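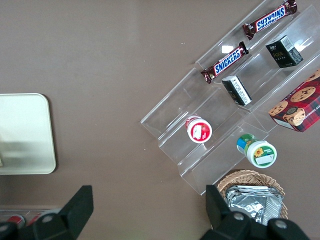
Clear steps, two Snickers bars and the small jars on the lower tiers.

3 comments
Share 7

Small Shelves, Small Things – gallery

I started this page in December, when we were preparing the sweets and gifts counter at Fadari. It is a little shop and the counter is not deep, so everything which is sold near the cash desk must stand on something. For a long time we used shoe boxes covered with paper. Now we use clear stands with steps, and I like them very much, because the customer looks at the goods and the stand almost disappears.

The stand in the picture is transparent plastic and goes up in tiers. I prefer to put it diagonally on the table. When it is straight, it looks to me like a staircase in an office. On the brown surface you see mostly its edges, as thin light lines, and a few bright spots where the lamp catches it. With a white table the edges are even more difficult to see, and once I put a jar down beside the step and not on it.

The chocolate bars went on the upper tiers. One Snickers has its name the right way up and the other has it upside down, depending on where you stand. Between and beside them are two small black boxes. The upper one has faint gold letters on the front, and I think dark packages like this one need more light than we usually give them. The lower one shows its white label on the top.

Cookie boxes are always the difficult part. The red and dark plaid one, with the big photographs of chocolate chip cookies, is too large for a step, so it rests against the stand at the side. I find the tartan very nice for winter – it makes the whole counter look warmer.

The small round jars are on the lower tiers. This is my rule for all jars, also at home. From above you see mostly the lid, so a pretty lid is worth the money.

For those who asked by mail: we compared stands from Trulov and from Pakzad before we ordered. The Trulov one was wider, but its steps were too low for us, and the things in the back row were hiding behind the front row. The Pakzad one has three sizes and we took the middle size. Please clean it with a soft cloth and a little soap only. Paper towels left fine scratches on our first one, and they do not go away.

The next gallery will be about the tea corner at Cirkero, if they let me move their tins.

1469 views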